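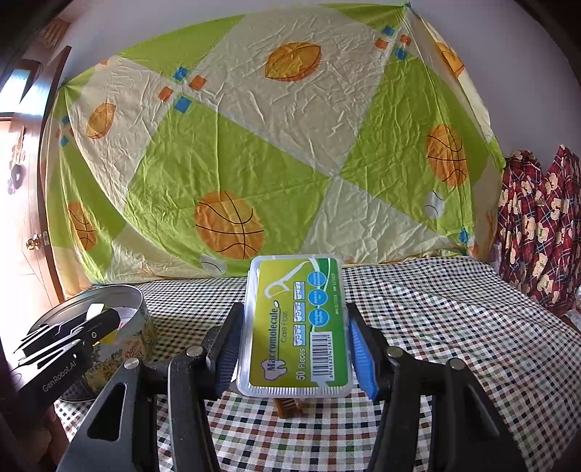

Fellport All-Ages Electronic Nights
Progress report to the Tirent Music Fund
September 17, 2022

The series has now run 5 nights at the Valente Hall, all of them since April. Total attendance to date is 1,091. The best night was the Starkard live set, which sold out a week ahead. The second was the weakest, as it fell on the same night as the harbour fireworks.

Local acts opened every show. We have paid 13 performers so far, all at the rate set out in the grant agreement. Two of them had only played at home before and have since been offered spots at other venues.

Sound remains the main problem. The hall's subs rattle the rear doors and we had one neighbour complaint after the third night. We moved the stacks forward and brought the finish time back to 10:30. There have been no complaints since.

Tickets stayed at the door price in our application. Hire of the lighting desk cost more than budgeted, and we covered the difference from the drinks counter. The grant is 80 per cent spent.

Still to do: the closing night, the remix workshop and the recording of the final live set. The workshop has been moved to the library because the hall is booked. A final statement of accounts will follow once the hire invoices are in.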